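Folding on the Bed: An Afternoon With Sinéad Coughlan

I had a whole list of smart questions for Sinéad Coughlan and I got through two of them before she handed me a pair of pants. That is how it goes at her place, apparently. She sorts and folds other people's clothes for a living, and she doesn't believe in tables, shelves, or those plastic folding boards. She does everything on a bed.

"Sit there," she told me. "No, further back. You're on the part I need."

So I sat further back, and we talked with the pink quilt between us. 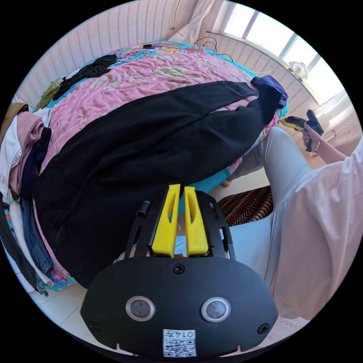
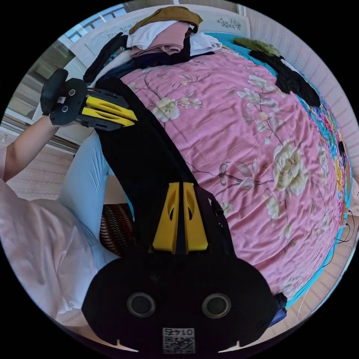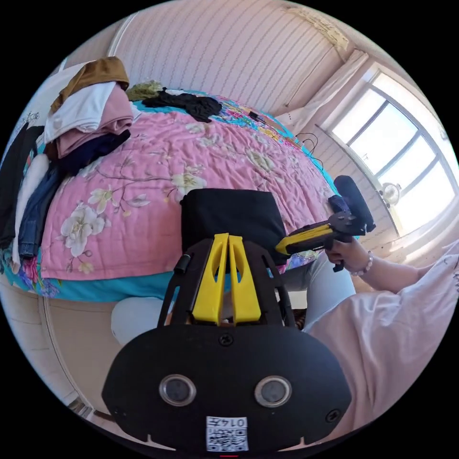 I should explain what she does, because I had to ask twice myself. People call her when a closet has gotten away from them. She takes everything out, puts it on the nearest bed, and works through it with the owner until it's either going back in or going out the door. She charges by the day, she brings her own sandwiches, and she has been at it for 10 years, first in Tusstead and now pretty much anywhere she can drive to and be home for supper.

Why the bed, though? I've always done my laundry on the couch, badly, while watching something.

"The couch is where clothes go to live," she said. "You put a sweater on the arm of a couch and it's there until Easter. But you have to sleep in the bed. It's nine at night, you're tired, and there's a pile on your pillow. You'll finish!"

I told her that in my house the pile would go on the floor. She looked at me for a while. "Well, then you'd have to fold it twice," she said.

She grew up in a family of seven, all of them sharing one dryer that worked when it felt like it, and she says the folding was never taught so much as yelled. Her first paid work was at a dry cleaner's called Mulligan, pressing shirts and, on bad days, wedding dresses. I asked if that was where she got her system.

"It's where I learned about black," she said, and I laughed, but she meant it. Black clothes are her big subject. She can go on about black clothes the way my uncle goes on about gas mileage. "Black is the worst thing to sort. You can't see the seams, you can't see which is the front, everything looks like everything else. People own four pairs of the same black pants and they think they own one, because they only ever find one. So I never put black on black. I want it on something light, with a pattern if I can get it. Then you see the shape right away."

She does long things first. That surprised me, since I start with socks (small, easy, makes me feel like I'm getting somewhere). Sinéad thinks this is a terrible habit. Long things take up the room, so they need to be dealt with while there's room to take up. She lays them out on the diagonal if the bed is small, smooths from the middle toward the ends, and only then decides how many times to fold.

"If you fold it in the air, you're just making a crease you didn't pick," she said. "Lay it down. Look at it. It isn't going anywhere."

And if there are two of you?

"Then one holds the top and one holds the bottom, and whoever is bossier says when." She says she can tell a lot about a couple from how they do a duvet cover, and then she wouldn't give me a single example, no matter how I asked. I did get out of her that a client and her grown son once stopped speaking over a fitted sheet. They made up by lunch.

We got on to the edge of the bed, which she has feelings about too. I had figured that anything hanging over the side was just stuff that hadn't been reached yet. For her it's a waiting area. Things that need a decision get draped over the side, half on and half off, because she doesn't want them looking settled.

"If it's folded, you've said yes to it," she said. "I've seen people keep an ugly jacket for years because somebody folded it nicely."

Jeans are the exception. She lets jeans hang around until last, since they hold their shape and don't mind being leaned on. I asked how she folds them and she did it so fast I had to ask for it again. Legs together, tuck in the point at the seat so you have a straight line, hem up to the waistband but stopping a little short, then in thirds. It stands up on its own. I tried it at home that night and mine fell over, but it fell over slowly, and I'm counting that.

I wanted to talk about getting rid of things, because that's what everybody wants to talk about, and she got a bit short with me. She isn't interested in how many shirts a person should have. One of her regulars, Dörte Rathjen, has 47 scarves and wears every one of them. "I checked," Sinéad said. "I was nosy, so I asked her to tell me where she'd worn each one. It took the whole afternoon. She knew them all! What am I going to say to her? Buy a hook, Dörte. She bought a hook."

What she does mind is clothes kept for a person you aren't anymore. She was more careful here, and she slowed down. When her mother died she did the closet herself, on her mother's bed, and she kept a cardigan that she has never worn and never will. "It doesn't go in with my cardigans," she said. "It has its own spot. I think that's fair. You don't have to be useful about everything."

We were quiet for a minute after that and then she asked if I wanted tea, and the tea took us on to bedspreads. She picks them for work as much as for looks. Nothing slippery, because a satin cover will send a whole stack to the floor if you so much as sneeze. Nothing fluffy, because you'll be picking lint off the black things until July. Plain cotton is good, quilted cotton is better. She's fond of flowers on a bed and doesn't care who knows it. She once bought a gray linen one from a place called Cotden, after a client talked her into it, and she said it was like folding laundry on a sidewalk.

I asked whether she ever gets tired of it. She must have put her hands on every kind of garment there is, in strangers' bedrooms, with strangers hovering in the doorway.

"I get tired of hangers," she said. "I don't get tired of clothes. Evelien Martens, who I used to work with, went off to do kitchens, and she's always telling me I should come over to kitchens, there's more money in it. But a pot is a pot. You don't pick up a pot and say, oh, I wore this to my sister's wedding."

Her advice for people who can't afford her (her words, I'd never have dared) is to do one side of the bed. Not the whole closet. Take out as much as covers one side, do that, put it back, and go have your dinner. Do the long things first, put the dark things on the light cover, leave the maybes hanging off the edge. If the maybes are still there at bedtime, pick them up one at a time and say out loud where you'd wear them next. She swears by saying it out loud. She says people will lie in their heads all day long, but they get embarrassed when they hear themselves.

I said I'd feel silly talking to a pair of pants.

"You've been holding that pair for twenty minutes," she said, and took them back, and folded them.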